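From: Flynn Maihi
To: Erombridge Allotments list
Date: 2018-11-06
Subject: Re: Water butts and the Zakley end

> The new tap at the Zakley end will be turned off for the winter
> as usual and back on when the frosts are done. Plot holders are
> reminded that hoses are for filling cans only. Could whoever
> has the McKinnon key please hand it in.

I have the McKinnon key. I have had it since January, when it was given to me for an afternoon, and I've grown rather fond of it. It will be in the hut by the weekend, on the nail, next to the other key that doesn't open anything.

On the water bill, which the message above steps round with some grace: we paid £887 last year and £1,446 this year. I know it was a dry summer. I was there, carrying cans. But a dry summer doesn't explain the patch of bog by the bottom gate, which had ducks on it in August. I'd like someone to look at that pipe before we're all told off again about hoses.

I rang Jemetti, who did the pipe in the first place, and was told it couldn't be leaking as it was a very good pipe. I asked if they might come and admire it in person. They can do so in six weeks, for a fee.
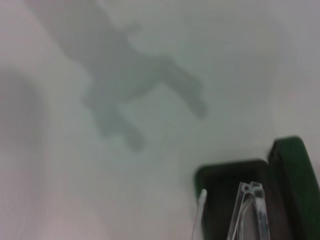
Meanwhile, water butts. There are two going spare behind my shed, both sound, one with a lid. They're free to anyone who'll roll them away, though I'd ask you not to go through my leeks this time. You know who you are, and so do the leeks.

If you do take one, raise it on bricks. Mine sat flat on the ground for a year and I could get a can under the tap only by digging a hole, into which I then fell.

Also, does anyone still want a share of the manure order? The farm won't deliver less than a full trailer and I'd sooner not own all of it again.

Flynn
Plot 6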